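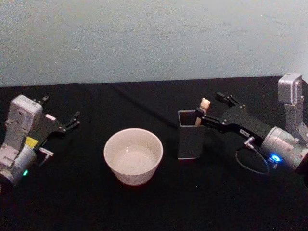

**Nornum Adhesives Group, Dastville**

2023-01-08

Repeated lap shear on the Bloxham batch, 3 coupons, cured overnight. Peak load 1,187 N on the first, 620 N on the second. Third slipped in the grips, discard. The low one failed at the primer, clean on one side. Suspect old wipe solvent. Amra Ionescu has the Farkow primer lot numbers; check against the April log. Next set: fresh solvent, same cure, bond line 0.19 mm.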